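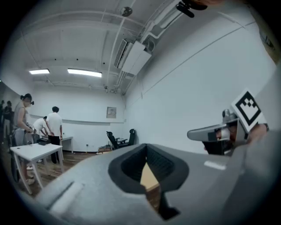 Laurinda Teixeira wrote in to ask why her quartet's second half always sounds flat in pitch next to the first, even when everyone tunes before walking on. The usual cause is a hall that warms up once the audience is seated. Strings and winds then drift in opposite directions. The steps below apply to a small mixed ensemble in a room with 80 seats.

Setting the pitch

1. Open the cases in the hall two hours before the start. Leave the instruments out of direct stage light.

2. Turn the stage lights on at concert level for the whole rehearsal.

3. Pick one reference. If a piano is on the program, use the piano's A, even when it sits slightly off 440. Otherwise use an electronic tuner set on the front stand.

4. Winds play for 12 minutes before tuning. A cold clarinet reads low and will climb.

5. Strings tune from the A outward, one player at a time, lowest instrument first. Check open fifths quietly.

6. At intermission, repeat steps 4 and 5 backstage, with 4 minutes of playing for the winds.

7. Between movements, retune only if a string has slipped.

Gut strings need a further check after the first piece. In July, add a humidity reading to the rehearsal notes.

Last revised March 1, 2026, by Kazuhiro Imai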